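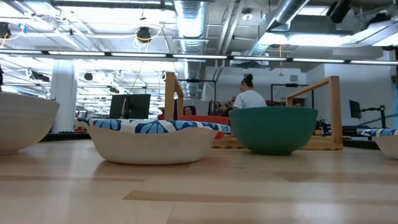 Kevar Incident Reports: Avalanche and Landslide News

Kevar is a collection of short news reports on avalanches, landslides and the rescue work that follows them. Each report has been matched to an event record, so that several stories covering the same slide can be read together.

Last updated: August 26, 2024
Version: 2

What is in it

The collection holds 4000 reports covering 300 events. Reports are in English, either written that way or translated by the publishing newsroom. Most are wire-style items of a few paragraphs. Long features, opinion pieces and live blogs were left out.

The events come from three source lists:

Trisell – mountain and ski area incidents
Peris – road and rail closures caused by slides
Man – village and valley reports, mostly from small local papers
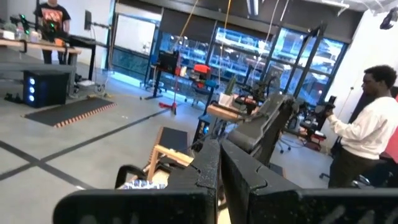 Fields

report_id: unique number for the report
event_id: shared by all reports on the same event
source_list: trisell, peris or man
published: date and time as given by the publisher
place: nearest named town or valley
missing, found_alive, dead: figures stated in the report, left blank if none are given
body: full text, with bylines removed

Casualty figures are copied as printed. Early reports often disagree with later ones, and we did not correct them. If you need a final figure for an event, use the last report by publication time and check it against an official record. 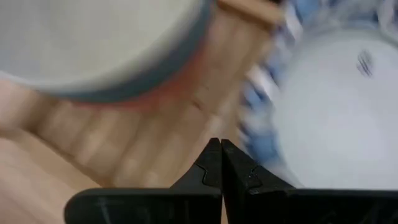 Times are a known weak spot. The Man list gives only a date for many items, and those rows have the time set to midnight. Sorting by time within one day will not give a reliable order for them.

How events were matched

Reports were grouped by place and date, then read by two editors. Where the editors disagreed, the report was given its own event_id. A slide that reached the same road again within 90 hours was treated as one event. 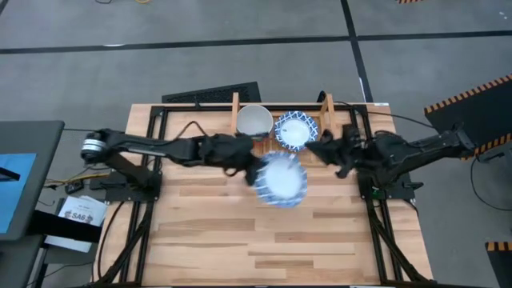
The February release split some of these into separate events, so event numbers from that version do not carry over. A file called event_map.csv lists the old and new numbers side by side.

Limits

Winter events are covered far better than summer ones. Slides with no injuries are mostly missing unless they closed a road. Names of victims and relatives were replaced with a placeholder, but some may remain – please report any you find through the issue tracker.

Use

Free for research and teaching. Do not use the reports for live warnings or route planning.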